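Filed under: Workshop, Money, Robots | 5 comments

Quick one, budget is due and I still haven't eaten.

So. The June number. We asked for a second arm, got told "maybe", which in this building means write it down again with less in it. Fine. I've been rewriting it all week and figured I'd dump the thinking here before I forget why I crossed things out.

What we have now: one arm, two-finger gripper, the small wrist camera, a table that was old when I got it. It handles thin sheet material. Picks it up, moves it, lays it down, more or less where we want it. Does it well enough that people upstairs think the job is done, and badly enough that I'm at the bench half the day fixing corners.

What I want, in order:

Fingertips. Boring. Cheap. The ones we run are hard and the sheets are slippery and thin and you get a crease or you get nothing. Softer pads, a couple of shapes to try. Dinwood does a set and so does Telix, the Dinwood ones are 80 a pair and I'd want 2 pairs because I will wreck the first one learning. I always do.

Cable management. Also boring. I had this at zero in the last draft and that was stupid. Every cable on that bench has an opinion. Sleeving, clips, a proper strain relief at the wrist. Put it at 461 all in, which looks like a lot for plastic until you've lost an afternoon to a connector that only fails when the elbow is up.

A new table top. This one I keep taking out and putting back. Flat matters more than I thought, and a plain matte surface in a color that isn't white would help the camera no end. White on off-white is a miserable thing to ask it to find an edge on. 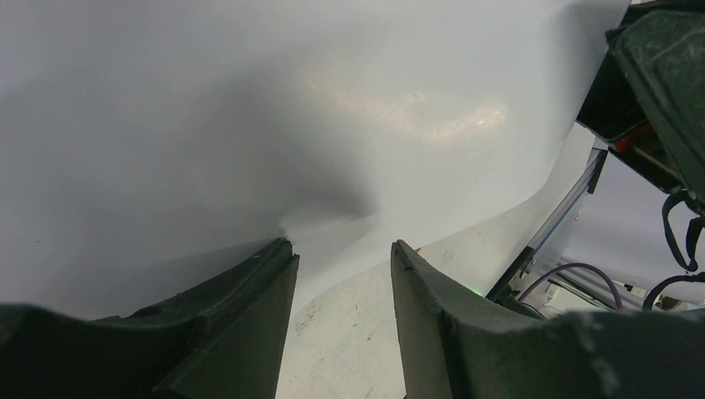

Naima Abdel Rahman read the draft over lunch and wrote back that I had the order wrong, that the table should go first and the fingertips after, and why was there no line for spares. She's right about the spares. I don't agree on the table, because pads can be here in a week and a table means measuring, moving the whole rig, recalibrating, and then finding out the bolts are a size nobody stocks. But spares, yes. Added a line. She also asked what happens if the second arm does get approved, do we then buy all of it twice, and I didnt have an answer so I went and got coffee.

Have an answer now, sort of. Buy the small stuff for one bench. Run it till summer. Copy whatever survived. If the arm comes early it can sit in its box, I've seen worse.

Things I cut:
- the suction kit from Utari. Nice demo. Wants its own air supply and we dont have one, and the compressor costs more than the kit.
- service contract. Read it twice. Mostly covers stuff we'd do ourselves.
- second camera. Hurt to cut this. Lighting first, a lamp is cheaper than a lens and half our trouble is glare on the sheets anyhow.

The training line stays. Brynjólfsdóttir quoted for two people, nearly the whole remainder, and I'd still rather have that then another gadget in the drawer.

If anybody has run soft pads on slick thin material for more then a month, tell me how fast they wear. The data sheets won't say. Comments are open, I'll read them tonight after I send this thing off.

We use cookies to keep this site running and to see which posts get read. By continuing to browse you accept this. OK | Cookie settings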